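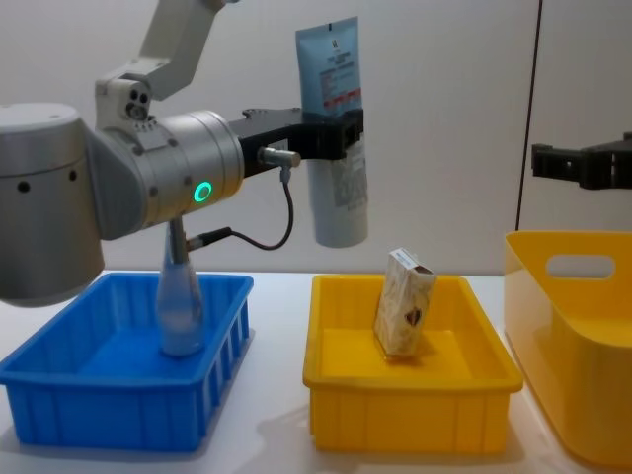 Blue bin, yellow tray, bottle in the blue one

plollport
Posted Dec 23, 2024
Trying to settle on a way to sort the bathroom stuff before the shelves go up. Plan so far is a blue bin for bottles and a yellow tray for tubes. They're close to the same size. My question is whether tubes should lie flat in a tray or stand up in something deeper. I have 18 of them, mostly lotion and sunscreen.

byun_k
Stand them up, cap down. Laid flat they slide over each other and you end up digging for the one you want. A deep bin with a divider works.

DTapley
Disagree. Soft tubes fold over once they're half used, and then a standing row turns into a heap. I've kept mine flat in a shallow tray since September with the crimped ends all facing the back. You can read every label.
- Dennis Tapley

amano11
Does the blue one have ribs on the inside too? I had a ribbed bin and the gunk in the grooves was a pain to clean.

plollport
Ribs are on the outside. The floor is easy enough to wipe.

byun_k
Dennis, flat is fine for five tubes. With 18 you're stacking them, and the bottom layer never gets used.

DTapley
So use 2 trays. Or throw out the old sunscreen first. I'd bet that takes care of a few.

asix
I wouldn't sort by container shape at all. Sort by who uses it or how often. Daily things in one bin, the rest up high.

plollport
We tried that at the last place and things went back in the wrong bin every time. Color and shape is easier for the kids. Going to check the dates tonight and try the tubes flat - if they don't fit in one layer I'll get a second yellow tray.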